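Sorting the play kitchen

I finally went through the toy kitchen things, which have lived in a tub under the stairs since we moved to Urnstead. The set was bought in July, second-hand, and it has grown since. I tipped out the lot and started with the pieces that get played with most.

The wooden coffee grinder is my favourite colour combination of anything we own, pale wood with a red drawer.

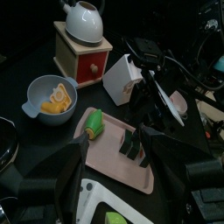 I wiped everything with a cloth and warm soapy water, then left it for 45 minutes on a towel. The wood only got a damp cloth. Anything chipped went in the bin, along with 12 cardboard packets that had gone soft at the corners.

Food is going in one basket and dishes in another. The pans can stay on the shelf, where small hands can reach them. I paid $7 for the second basket and I'm happy with it. Labels can wait until the weekend.
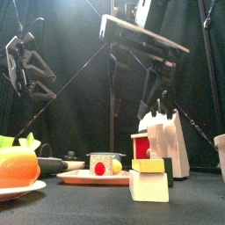 Fruit on the white plate, frying pan behind it.

Next up is the dress-up box, a bigger job.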